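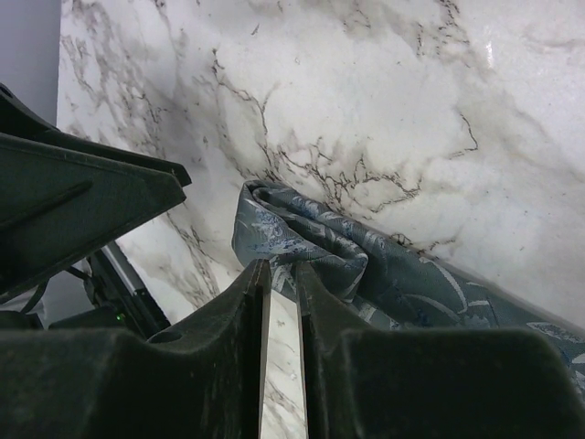 September 20, 2024

First swim of the season with the Hultport group, and I am still buzzing! I'd signed up for 1000 meters, thinking that was plenty for someone who spent the whole summer eating pastries, and then the water was so smooth that I just kept going. 1275 by the end (I checked twice). Bahman Pakzad swam beside me most of the way and shouted at me to breathe on the left, which I never do, and it made such a difference. Coming back in, the sea had pale gray streaks all through it, with dark thin lines branching everywhere, so much like veined white marble that I stopped kicking just to look. I want to paint that. I probably won't, but I want to.

Afterward we all went to Fabbri for soup and I ate two bowls plus half of Bahman's bread.
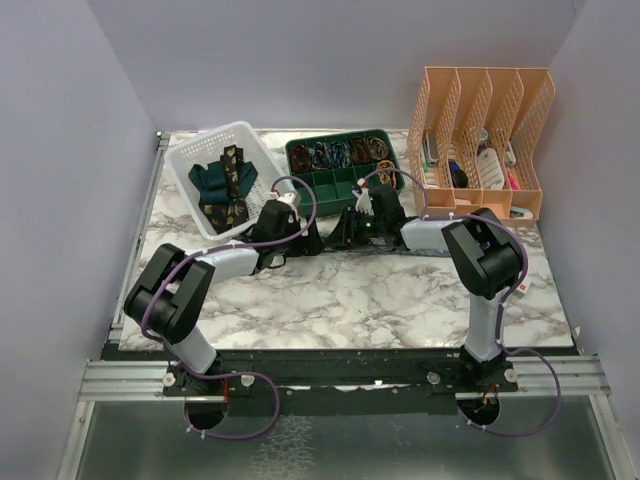

White tabletop, gray veins.

The big plan now is Bikport in November. It's 2000 meters, colder, with a current past the point, and six of us have said yes so far. I need new goggles before then, and a real training schedule, one I'll stick to past the second week. Shoulders sore, hair full of salt, so happy. Early swim again tomorrow if the wind stays down!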